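Reading an accession chapter without a law degree

Posted 25 Feb 2026

Most of the mail I get on this blog asks some version of the same question: a country has been a candidate for years, the papers say talks are "open" or "blocked", and the reader wants to know what that means in procedural terms. I have answered it piecemeal before. This post collects the answers in one place, with the parts I got wrong in earlier posts corrected.

Start with the vocabulary. A country that wants to join the European Union applies to the Council. The Commission writes an opinion. The member states then decide, unanimously, whether to grant candidate status. Opening negotiations is a separate decision, also unanimous. A country can hold the first for a long time without getting the second, and several have. Newspapers tend to run the two together, so a headline saying that a country has "moved closer to membership" may refer to either one, or to neither.

The promise to the Western Balkans as a group dates from the Thessaloniki summit of 2003. People still quote the sentence about the future of the Balkans being within the Union. It is a political declaration. It sets no date, and it has no clause that a government could take to a court. I mention this every time because readers keep writing to me as though it were a contract.

Once talks are opened, the next document is the negotiating framework. It is short and usually dull, and it matters more than anything that follows. The framework says which conditions apply, how progress is measured, and under what circumstances the whole thing can be slowed or stopped. If a member state wants a bilateral matter tied to the talks, the framework is the natural place to put it. After that, the state does not need to raise the matter again at each meeting. It only needs to point at the text and say that the condition has not been met.

Then comes screening. Officials from the Commission go through the body of EU law with officials from the candidate country, subject by subject. The output is a set of reports. Screening is often described as the start of negotiations, and in a formal sense it is, but nothing is bargained over in those rooms. One side explains the rules and the other explains how far its own law is from them.

The law is divided into chapters, and under the revised method the chapters are grouped into clusters. The cluster called Fundamentals opens first and closes last. It covers the judiciary, public procurement, statistics and financial control, among other things. The practical effect is that a government cannot bank the easy chapters and leave the courts for later. I was skeptical of this change when it was introduced and said so here. I now think the sequencing is reasonable. My objection to the method is a different one, which is that it did nothing about the number of points where one capital can say no.

Thoa Doãn, who reads drafts of these posts and returns them with more red ink than I would like, asked me to be precise about that last claim. Fair enough. Unanimity is required to open a cluster. It is required again to set and confirm benchmarks, and again to close each chapter provisionally. The accession treaty itself must then be signed by every member and ratified by each under its own constitutional rules, which in some cases may mean a referendum. A veto at any of these steps does not have to be justified in terms of the chapter under discussion. A dispute over history textbooks can hold up a file on food safety.

There are two common proposals for fixing this. The first is to move the intermediate steps to qualified majority voting and keep unanimity for the beginning and the end. This can be done without a treaty change, but it needs a unanimous decision to adopt it, so the states that make use of the veto would have to vote to limit it. The second is gradual integration: let a candidate take part in pieces of the single market before joining, as each piece is ready. Payments are the usual example. Supporters say it gives voters something visible. Critics say it may become a permanent waiting room. Both could be right for different countries.

I spent part of the winter on the product rules, which fall under the internal market cluster and get almost no press. These are the chapters where the daily work of alignment happens. A ministry translates a regulation, passes a law, names a body to test products against it, and trains inspectors. Each of these can fail separately. Progress reports tend to score the law, because a law is easy to find and cite. Whether the testing body has staff is harder to learn from outside.

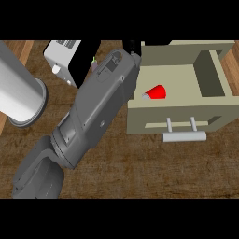
Machinery is a good test of whether a country's alignment is real or on paper. The EU rules on it are detailed, they are revised from time to time, and they place duties on the maker, the importer and the surveillance authority. Take a jointed gray arm like this one, with its ribbed rotary joint, long forearm and gripper housing: before a unit of that general type can be sold in the single market, someone has to assess its risks, keep a technical file, and sign a declaration. In a candidate country the same steps may exist in national law while the authority that should check the file has no one who can read it. A firm such as Femik, which sells automated handling lines on both sides of the border, ends up doing the work for the stricter market and carrying that paperwork home. Alignment then happens through exporters, ahead of the state. I would count that as progress, although it does not show up in a chapter score.

The reverse case is also worth noting. Titum makes only for its domestic market and has no reason to follow EU rules until its own authority enforces them. When accession comes, it will need to do everything at once. Transitional periods are meant for firms in this position, and they are negotiated chapter by chapter. If talks are frozen over an unrelated dispute, the transitional period is frozen along with them, and the firm cannot plan for a date it does not have.

For readers who want to follow this themselves, my advice is to skip the summit conclusions on first reading. Begin with the negotiating framework, then the screening report for one chapter you know something about from your own work, then the most recent annual report on the same chapter. Read the three in that order and mark which verbs change. "Has some level of preparation" and "moderately prepared" are fixed terms on a scale, and a move from one to the other is a decision by someone.

Corrections to earlier posts: I wrote that provisional closing of a chapter was final. It can be reopened. I also described the Commission as setting benchmarks. It proposes them, and the Council sets them.

The next post will deal with ratification procedures and should be up in April. Comments are open, and I would especially like to hear from anyone who has sat through a screening session on public procurement.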